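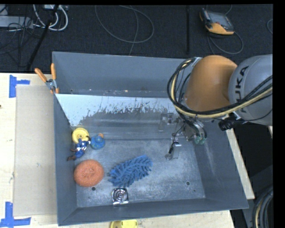

Can anyone come along to the Barnwood open day, or is it only for people in the trade? Anyone can come, as long as you put your name down at the front desk by the end of October.

I went to the preview last month and had a lovely time (the coffee was dreadful, bring a flask). Barnwood have four robots running now, and the one I kept drifting back to was the big orange and grey KUKA arm that picks things out of a grey bin. I had expected boxes or bolts, something worthy. The bin had toys in it! There was a little figure in blue and white lying on its back or its front, I forget which, and next to the toys an orange scrubbing sponge and one of those blue dusters with the fat fingers.

Ulises Sánchez was showing us round and he let us ask whatever we liked, so I asked why a sponge. He said soft things are a nuisance for a gripper, and shiny ones are a nuisance for a camera, and then he got called away to the Urnano stand and I never heard the rest. I did get seven minutes with the arm more or less to myself after that, which suited me fine.

The main day is in November 2020 and there are 147 places, with a fair few gone already. Parking is round the back, past the old Cao building. Wear flat shoes, and if you have children with you keep hold of them near the cables. I'm going again and will save seats by the door for anyone from our group who wants one.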